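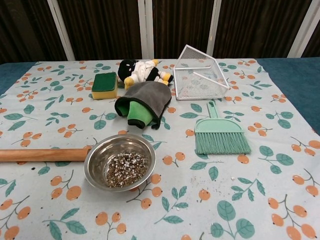
A berry-print cloth with the week's strays on it: sponge, mitt, brush, basket, bowl, rolling pin and one soft toy.

The Table Where Everything Lands

By Aisling Brennan

Leonie Steinbach clears her table every evening before supper, and by the next afternoon it is covered again. She has lived in the same narrow row house for 14 years, and in that time she has tried trays, hooks, a rolling cart and a set of labeled drawers. The things still end up on the tablecloth.

She runs a small home-organizing business called Plitard out of her back room. Most of her clients have the same problem she has. They own a table near a door or a window, and it has stopped being a table. Scissors live there, and mail, and whatever was in somebody's hand when the phone rang.

"People apologize to me for the table before I have my coat off," Steinbach says. "I tell them to leave it alone until I've looked at it. It's the most useful thing in the house for me."

Her method starts with that look. She doesn't bring boxes to a first visit. She stands at the table with a pencil and writes down what is on it, then asks where each thing was going when it stopped. A rolling pin was on its way to a drawer that sticks. A hand brush was going back under the sink, where there is no room for it. A stuffed toy was going upstairs, and the next person to go upstairs had a laundry load in both arms.

She calls these things travelers, and she says they fall into a few groups that hardly change from one house to the next.

Cleaning things

These make up the biggest group in nearly every house she visits. Sponges, mitts and brushes get carried to a job and set down where the job ends. People tend to store all of it in one place, usually the cabinet under the kitchen sink, and that cabinet is usually full of bottles.

Steinbach takes the bottles out first. Most households she works with use 3 of them and keep the rest out of guilt. Once those are gone, she gives the cloth and bristle items the front of the cabinet, where a hand can reach them without kneeling.

A microfiber mitt needs a hook. She is firm on this point. A mitt put away flat in a closed cabinet dries slowly and starts to smell, and then it gets left out on purpose so it can air. A stick-on hook inside the cabinet door won't do either, for the same reason. She puts the hook on the side of a shelf, in the open, with the opening of the mitt facing down.

Two-sided sponges are a different matter. She keeps one for dishes and one for everything else, and cuts a corner off the second so that nobody in the family mixes them up. Hers are scouring layer on one side, foam on the other, bought in a plain multipack. When the dish sponge gets tired it has its corner cut and moves down in rank, and the old one goes out.

Small fan-shaped brushes are good for crumbs, window tracks and the bottom of a toaster tray. They are also easy to lose. She keeps her own mint-green one at the table itself, since the table is where the crumbs are.

Baskets

Wire mesh baskets are the item clients are most likely to buy before calling her, and she spends part of many visits finding work for them. The trouble is usually size. A deep basket turns into a pile with sides. A shallow one shows what is in it, and people put things back.

She likes the white mesh kind because it can be stood on its side at the back of a shelf and used as a cubby, with the open top facing out. Dish towels go in rolled. So do paper bags, and the flat packets of seeds that slide around in a drawer. She has used the Skando baskets for years and has lately been trying a line from Norar, which has a finer grid. "A pen doesn't fall through it," she says. "I don't have anything more to say for it than that."

She asks clients to let an empty basket stay empty for a week before they fill it. In her experience, a basket with nothing assigned to it will pick up batteries, rubber bands and a charger for a phone no one owns anymore.

Kitchen things that aren't in the kitchen

Rolling pins travel more than you might expect. They are too long for many drawers, so they get stored on a diagonal, and the drawer jams, and after that they are left out. Steinbach's advice is to give up on the drawer. A plain wooden pin can stand upright in a crock with the spoons, or lie along the back of a shelf behind the plates. Hers goes on top of the kitchen cabinet, where she can feel for the end of it without a step stool.

Metal bowls get borrowed. A shallow stainless bowl is the right size for potting mix, for beans, for screws, for feeding a neighbor's cat. She doesn't try to stop this. She asks people to pick one bowl that is allowed to leave the kitchen and to scratch a mark on the bottom of it. After that it lives with the garden things and does not come back to hold salad.

Toys

She doesn't organize toys for a living and sends people elsewhere if that is the main job. Still, there is nearly always one on the table. The one she finds is often the favorite, which is why it has been carried so far from the others.

She used to put a bin at the foot of the stairs for these. It filled up and became another place to look. Now she suggests that the favorite toy be given a spot of its own downstairs, on a chair or a windowsill, and that everyone agree it belongs there during the day. It goes up at bedtime with the child.

The cloth matters too

I asked Steinbach whether a bare table would stay clearer than a covered one. She had tried it. For a few months she kept the cloth folded away and left the tabletop showing, and she says the clutter got worse. A hard, bare top looked like a workbench to her family and they treated it like one.

So the cloth went back on. She buys hers from Ní Chonaill, a shop that sells printed cotton by the yard and will hem it while you wait. She likes a pale ground with a print that isn't too busy, berries or leaves, light enough for crumbs to show and patterned enough for a tea stain to pass. She has 5 of them in rotation and irons none of them.

She cuts her cloths to suit herself and isn't particular about how they sit. If a little of the table shows at the sides, that's fine with her. A cloth that hangs down far enough to catch on a knee will get pulled, and everything on it goes too.

What she does at night

Her own evening routine takes 6 minutes when she is alone and longer when she has help. She doesn't sort. She picks up whatever is nearest the edge and walks it to where it lives, then comes back for the next thing on that side. Whatever belongs upstairs goes on the bottom step, and whoever goes up first takes it, no matter what else they are carrying.

Anything she can't place gets written on a pad she keeps by the bread box. If the same item shows up on the pad three nights running, she decides its home is wrong and moves it closer to the table. The hand brush got its spot that way. So did the good scissors and a ball of garden twine.

Then she takes the cloth by its corners, shakes it out the back door and lays it down again with the other side toward the window, so it fades evenly.

Leonie Steinbach is taking bookings for June visits. A first look at one table or one room costs nothing, and she asks that you not tidy up before she gets there.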